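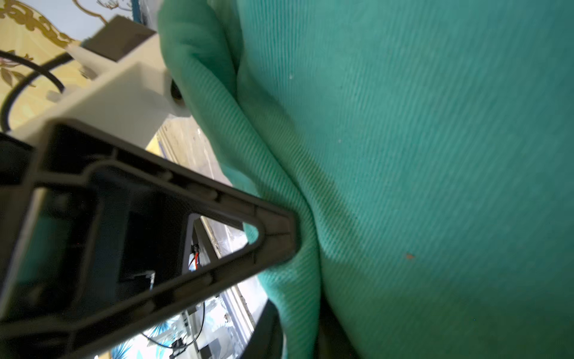 Amateur motocross has a practice problem, and I think the tracks have to fix it. At Dunbar last month I watched 13 riders go out in one open session, with kids on small bikes sharing a jump face with adults who clear it every lap. Most families put up with it because they drove a long way and paid at the gate. They have also spent the whole winter on gear, washing it and patching it. Twill will take plenty of abuse, and a length of green twill bunched up and creased is still good cloth. A twelve-year-old's collarbone is less forgiving.

My view is simple. Every track that sells practice days should split them by skill and by bike size, and it should stick to the split when the lot is full. Skedine started doing this in March. Riders get 2 groups in the morning and the same groups after lunch, and the gate closes when the groups are full. Some people complained about getting less track time. I rode there on the second weekend and got fewer laps than I used to. I also used every one of them, and I never had to roll a double because a beginner had stalled on the landing.

The usual argument against this is money. A small track lives on gate fees, and turning trucks away hurts. I understand that. Basedier told its members that more flaggers and a stricter schedule would cost $1,000 over the spring, and that is real money for a place with one water truck. But spread over a season of riders it comes to a small bump in the gate fee, and I would pay it. I think most parents would too.

The other argument is that racing is crowded, so practice should be crowded. I don't buy it. A race gate is full of people in the same class who know the start is coming. Open practice is a mix of speeds with no plan – that is a different kind of crowd, and it teaches bad habits.

Drimier hasn't posted its summer practice rules yet. I hope the people writing them go spend a morning at Skedine first, and bring a bike.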